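# The pan that does one thing

September 25, 2021

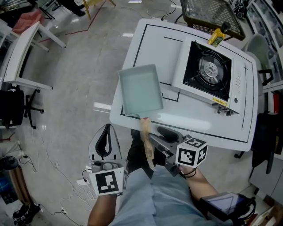

Square pan, portable stove, and my continuing doubts.

I keep reading that the right pan will change how I cook. The latest claim is about rolled omelettes. Buy the square pan, the argument goes, and the neat layers follow. I have my doubts, having owned a garlic press, an avocado slicer and a thing for coring pineapples.

My aunt, Milagros Pangilinan, made rolled eggs for years in a dented round skillet. The ends came out ragged, so she cut them off and ate them standing up. I never heard a guest complain.

The sales pitch for single-use cookware always leans on tradition. Maybe so, but the page I was reading in August, for something called the Rullden, spent one line on tradition and the rest on its coating, which was supposed to last 400 uses. Who counted? Were those eggs, or somebody wiping it with a sponge? I wrote and asked. I got a coupon back.

The Rullden costs 80 dollars. The Grostberg, as far as I can tell from the listing, is the same pan with a different handle, and it costs less than half that. Reviews for both say "game changer" so often that I stopped reading them.

Rhea Manalo, who lent me her Talavera cookbook and wants it back, thinks I'm being unfair. Her point is that a straight edge gives you something to fold against, and that beginners tear fewer omelettes that way. I'll give her the straight edge. I'm less sure about the beginners. Most torn omelettes I've met came from heat that was too high and a cook who was in a hurry, and I have been that cook plenty of times.

So, if you make these every morning, get the square one, the cheap one. If you make them 4 times a year, use what you have and turn the burner down. Trim the ends. They taste fine.

I still have to return that cookbook.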